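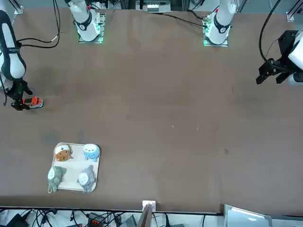

摩擦力:一股到处都在、却常常被忘掉的力

轻轻推一下玩具小汽车,它会往前跑一段,越跑越慢,最后停住。你有没有想过,是谁让它停下来的呢?没有人伸手去拦它,前面也没有墙,它就那么停了。

古时候的人觉得这很好解释:东西本来就喜欢待着不动,你不推它,它当然要停。这个想法听上去挺有道理,很多很多年里大家都这么相信。后来有人开始琢磨:要是地面更光滑一点呢?小车会跑得更远。再光滑一点呢?更远!那要是地面光滑到极点,空气也没有了,小车会跑到哪里去?

答案让人吓一跳:它会一直跑,一直跑,永远不停。

让小车停下来的,就是我们今天的主角,摩擦力。

摩擦力是什么

两样东西贴在一起,其中一样想要滑动,或者正在滑动,它们接触的地方就会冒出一股力来捣乱,想让它们别滑。这股力就叫摩擦力。你想把书往左推,摩擦力就往右拉;你想把书往右推,它又跑到左边去了。它总是跟滑动的方向对着干,像个脾气很犟的小朋友。

那它从哪儿来呢?找一块你觉得特别光滑的东西,比如一把金属勺子。用手摸,滑溜溜的,一点疙瘩都没有。可是如果把它放到倍数很高的显微镜下面,哇,完全变了样!那里有山峰,有山谷,有沟沟坎坎,简直像一片荒野。把两样东西叠在一起,就像把两片山脉面对面扣在一起,真正碰到的只有那些最高的山尖。山尖和山尖互相卡住,有些地方还会紧紧地粘在一起(粘得非常小,眼睛看不见)。要让它们滑动,就得把这些卡住、粘住的地方一个个扯开。

所以有一件怪事:并不是越光滑就一定越不容易产生摩擦。两块磨得极平、擦得极干净的金属贴在一起,有时候反而很难推开,因为它们真正碰到的地方变多了,粘得更牢了。科学里常有这样的事,想着想着就拐了个弯。

没动的时候也有摩擦力

试试看,用一根手指去推一个装满书的箱子。推不动吧?你明明用了力,箱子却待在原地。这时候摩擦力正在和你较劲呢!你用一点点力,它就用一点点力顶回来;你加把劲,它也跟着加把劲。这种让东西赖着不动的摩擦力,叫静摩擦力。

可是它的本事有个限度。你叫上爸爸一起推,力气超过了那个限度,箱子“哧”地一下动了。动起来以后,你会发现好像省力了一点。这时候的摩擦力叫滑动摩擦力,它通常比静摩擦力的最大本事要小一些。搬家的时候听听大人们怎么喊:“一、二、三,走!”最难的就是那个“走”。

还有一种叫滚动摩擦。圆圆的东西在地上滚,轮子和地面没有一直蹭来蹭去,是一个点接着一个点地挨上去,又离开。这种阻力比滑动的时候小得多。装满书的箱子推着费劲,垫上几根圆木棍再推,就轻松多了。轮子真是一个了不起的发明。行李箱、自行车、滑板、购物车,哪一个离得开它?

轮子中间的轴也要转,轴和孔之间还会蹭。工程师就在那里放一圈小钢珠,让滑动也变成滚动,这个东西叫滚珠轴承。如果你骑自行车,你的车轮里很可能就藏着这样的小珠子。

摩擦力的大小跟什么有关

主要看两件事。

头一件,看两样东西是什么做的、表面什么样。橡胶碰到干燥的水泥地,摩擦力很大;铁片碰到冰,摩擦力就小多了。鞋底上刻着一道一道的花纹,下雨天可以把水从鞋底下面排走,让橡胶能踩到真正的地面。要是中间隔着一层水,橡胶摸不着地,你就要表演“劈叉”了。

另一件,看它们压得有多紧。一个空箱子很好推,装进书就难推了,再坐上去一个弟弟,更难推!因为压得越紧,那些小山尖就挤得越厉害,碰到的地方也越多。

好多人猜,接触的面积大,摩擦力也会跟着变大。比如一块砖头,平着放和侧着放,哪种更难拉?听起来应该是平着放,对不对?可是你用弹簧秤去拉一拉,会看到两次的读数差不多。平着放的时候,重量分散到了更大的一片地方,每一小块都压得轻;侧着放的时候,地方小,可是每一小块都压得重。一来一去,就扯平了。我小时候第一次做这个实验,怎么也不肯相信,换了砖头又拉了一遍,还是一样。

要是没有摩擦力

有小读者写信来问:摩擦力这么爱捣乱,把它赶走好不好?

那我们来想象一天没有摩擦力的生活。早晨闹钟响了,你想坐起来,手往床上一撑,手滑走了。被子早就溜到地上去了。你好不容易滚下床,脚一着地就打滑,因为走路靠的正是脚往后蹬、地面的摩擦力把你往前推。没有它,你只能在原地蹬腿。

牙刷拿不住。纽扣扣上又松开。毛衣更糟糕,毛线是靠互相缠着、蹭着才待在一起的,没有摩擦力,它会慢慢散成一堆线。鞋带的结也会自己松掉。你想写作业?铅笔在纸上写不出字,因为写字就是让纸把铅笔芯一点点蹭下来。(别高兴得太早,画画也画不了。)

墙上的钉子会滑出来,柜子里的螺丝会松开。汽车的轮子空转,车子却不走;已经在走的车呢,又停不下来。小提琴没有声音,因为琴弓要靠摩擦去拉动琴弦,拉琴的人还会在弓毛上擦松香,就是为了让它涩一点。

怎么样,还要赶走它吗?

摩擦会发热

把两只手掌贴紧,快快地搓,从一数到七。热了吧!冬天等车的时候大家都会这一招。你搓手用掉的能量没有凭空消失,它变成了热。

很久以前的人就会利用这个办法取火,他们让一根木棍在另一块木头上飞快地转,木屑越来越热,最后冒出烟来,再小心地吹出火苗。这件事又累又需要技巧,而且火很危险,请不要在家里试。火柴也是靠摩擦点燃的,火柴头和盒子侧面的那条涂层一擦,产生的热让特别容易着火的物质先烧起来。

你看过流星吗?那是从太空飞来的小石块和尘粒,用快得吓人的速度冲进大气层。好多书上说它们是“和空气摩擦才发光的”,这话只说对了一小部分。石块飞得太快,前面的空气来不及躲开,被猛地挤在一起,一下子变得非常热,这才是主要的原因。你给自行车打气的时候,打气筒会变热,也有这个道理在里面。

水和空气也会拖后腿

在游泳池里跑过步吗?比在岸上难多啦。水会拖住你,空气也会,只是空气轻,你慢慢走的时候感觉不出来。骑上自行车快快地冲下坡,风呼呼地吹在脸上,那就是空气在拦你了。

鱼的身子大多前面圆圆的,后面慢慢变细,这样的形状能让水顺顺当当地流过去。潜艇和高速列车的样子也有点像鱼,这叫流线型。短跑运动员穿紧身衣,自行车选手把身子压得低低的,都是想让空气少来捣乱。

反过来,跳伞的人可喜欢空气的阻力了。降落伞打开,兜住一大包空气,人就慢悠悠地落下来。蒲公英的种子也带着自己的小伞,飘到很远的地方去安家。

动物们的办法

壁虎能在玻璃上爬,脚趾上没有胶水,也没有吸盘。它的脚趾长着密密麻麻的细毛,每根细毛的顶端又分成更细的小叉。这些小叉离墙面非常非常近,近到一种平时很弱的吸引力也能派上用场。一个小叉的力气小得可怜,可是数量实在太多了,加在一起就能把壁虎牢牢地留在墙上。它想走的时候,把脚趾换个角度一掀,就下来了。

北极熊的脚掌上有许多小小的凸起,走在冰雪上不容易打滑。蜗牛走到哪儿都先给自己铺一层黏液,这层黏液又能粘又能滑,所以它可以倒着挂在叶子下面散步。

企鹅更会玩,走累了就往雪上一趴,用肚皮滑着走!

让摩擦变小,让摩擦变大

人类对付摩擦力,一会儿想让它小,一会儿想让它大,忙得很。

门轴吱吱叫,滴一滴油,不叫了。油钻进两个表面中间,把那些小山尖隔开。滑滑梯做得很光滑,冰壶运动员在冰壶前面使劲刷冰,刷子蹭出来的热让冰面上薄薄的一层暖起来,冰壶就能滑得更远。气垫船干脆在身子底下吹出一层空气,把自己托起来。有一种磁悬浮列车靠磁力浮在轨道上方,车轮和铁轨的摩擦就没有了,不过空气还是会拦它。

想让摩擦变大的时候呢,体操运动员往手上抹镁粉,让汗湿的手变干;下雪天,人们往路上撒沙子;瓶盖边上有一圈竖着的小棱,手指抓得更牢;自行车捏下刹车,刹车块就紧紧夹住车轮,车慢了下来。刹完车以后刹车块会变热,刚停下的时候别去摸。

Lallow 镇有一条又陡又弯的坡路,叫 Grerkik 坡。每年十月,镇上的孩子都在那里比赛滑木头小车。有一年他们专门比谁的车在平地上溜得最远,起点都一样高,谁也不许推。Chan 小学的那辆车看着最普通,车身刷得歪歪扭扭,轮轴却擦得干干净净,还抹了蜡。别的车一辆接一辆停住了,它还在走,全校的人跟在后面喊!比赛办公室后来把规则印成小册子,印了 2000 本,轮轴那一页是最多人来问的。

动手试一试:小车能跑多远

准备一辆玩具小汽车、一块硬纸板、5 本差不多厚的书、一把卷尺,再找几种铺在地上的东西:毛巾、报纸、砂纸、塑料布都可以。

把书摞起来,硬纸板的一头搭在书上,做成一个斜坡。从坡顶松开小车,注意,是松开,手指不要往前送。等它停下来,用卷尺量一量从坡底到小车有多远,记在本子上。然后在坡底铺上毛巾,再来一次。换成报纸,换成砂纸,全都试一遍。

每一种地面多做几次,你会发现每次的距离都有点不一样。这很正常,科学家做实验也会碰到。把几次的结果加起来再平均,就更可靠了。

我们编辑部在木地板上放车,最好的一次跑了 245 厘米,差点钻到柜子底下去。铺上毛巾以后,小车刚下坡就一头扎住,把大家都逗笑了。

玩够了,还可以改一改条件。少放一本书会怎么样?在小车上粘一块橡皮泥,让它变重,它会跑得更远还是更近?先猜一猜,把你的猜想写下来,再去做。猜错了也要写上去,猜错的那些常常更有意思。轮轴上如果缠了头发,用镊子夹出来,再放一次看看。

再试一试:拉不开的两本书

找两本一样大的旧本子,页数多一点的。把它们面对面放好,一页压一页地交叉叠在一起,像洗扑克牌那样。这个要有耐心!叠完以后,和朋友一人抓住一边的书脊,使劲往外拉。

拉不开吧?每两页纸之间只有一点点摩擦力,可是那么多页加起来就厉害了。而且你们越用力,纸页被挤得越紧,摩擦力也跟着变大。别用图书馆的书来做,也别突然松手,会摔个屁股蹲儿。

几个小词

静摩擦力:东西想滑还没滑的时候,拦着它的力。

滑动摩擦力:东西已经在滑的时候,拖住它的力。

滚动摩擦:轮子、球这些圆东西滚起来时遇到的阻力,通常很小。

润滑:在两个表面中间加上油、水或者别的东西,让它们更容易滑。

流线型:能让水和空气顺利流过去的形状。

读者来信里还有人问,太空里有没有摩擦力。有的!宇航员在飞船里拧螺丝、用手抓住扶手,都要靠它。飞船外面空气稀薄极了,几乎没有东西来拦,所以探测器关掉发动机以后还能在太空里飞好多年。至于它为什么会转弯、会绕着行星跑,那是引力的事情,我们留到下一篇慢慢讲。

Trovell 少年科学角 编辑部
2018年7月31日

订阅我们的小读者通讯,新文章会寄到爸爸妈妈的邮箱里。您可以随时退订。

联系我们 | 版权所有 © 2018 Trovell 少年科学角 | 返回顶部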